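How to set up a written-label sorting test for your robot

I've been running this one on and off since July, and people keep asking me for the recipe, so I've finally typed it up. The idea is simple: you want to know if your policy reads the labels or has just learnt that food goes left.

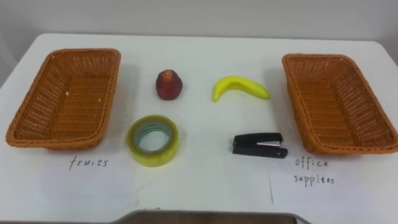 What you need

Two matching baskets, two sheets of white paper, a black pen and four small things to sort. I use two fruits and two office supplies - a red fruit, a banana, a roll of clear tape and a stapler. Put a sheet flat in front of each basket and write the category on it by hand. My writing is dreadful (Tayla Doolan swears my second label says "supplées") but I've left it like that, as a bit of scruffy handwriting is a fair thing to ask a model to cope with.

Step 1: Lay it out

Baskets left and right, angled outwards a little, with plenty of clear table in the middle. The items go in a rough two by two. I start with the fruit at the back and the desk things at the front, then shuffle them between runs. Leave enough of a gap round each one for the gripper to get in, and check that both labels show up in the head camera before you press go. White paper on a white table is fine, it's the ink that has to be readable.

Step 2: Collect your demos

I recorded 300 demos for the Ranance project, and split them so the labels were swapped over in half. Please don't skip the swapping! My first batch all had "fruits" on the left and I wasted a good week on it.

Keep the spoken instruction the same every time. Mine is "put each item where it belongs", which gives nothing away about sides.

Step 3: Run the test

Do your trials in pairs. Run once, put all four items back where they were, swap only the two sheets of paper and run again. Give each trial 180 seconds, then stop it whatever it's doing. I mark a trial as a pass only if all four items end up in the right basket, and I write down every wrong drop along with which side it went to.

Step 4: Read your results

Look at the pairs first. If the robot does the same thing before and after the swap, it isn't using the labels, however good your overall score looks. Cameron McPhee had a policy that did beautifully until we looked at it this way, poor man.

If yours fails here, try adding new category words before you add more demos. I got further with 45 extra demos using fresh labels than I did with a big pile of the old ones.

I'm trying three baskets next and will add the notes to this page when I've got some.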